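The Small Hardware of a Birthday

Birthday candles are sold by the card, and the card decides how well they survive a drawer. Prondovine, a packaging shop in Karkham, has tested blister packs for party goods for several years. Its March round covered 224 cards, stored flat and upright for 88 days.

Flat storage won. Upright cards let the candles slide toward the holders, and the thinnest ones bent. Holders with narrow stems did more damage than blunt ones, mostly when the cards were stacked under weight.

Layout matters too. Imai, which packs for small bakeries, fans its candles in a single row by color — a format that takes more board but shows every shade at the shelf. Some packs add matches. Hotwood, a supplier of holders, recommends keeping those cards away from the stove and out of children's reach.

Opened packs should go back in a closed tin.

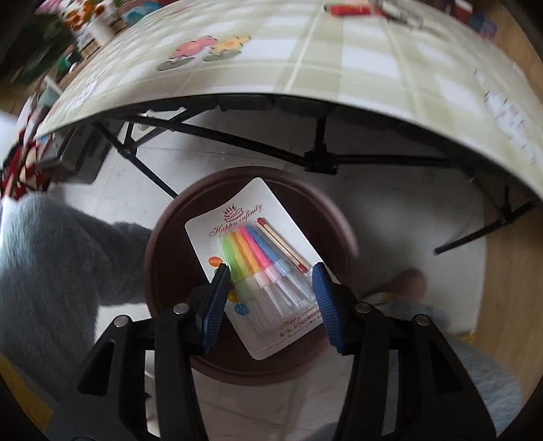 One reader wrote in that the holders always outlast the candles, and that hers go through the wash in a tea strainer after every party.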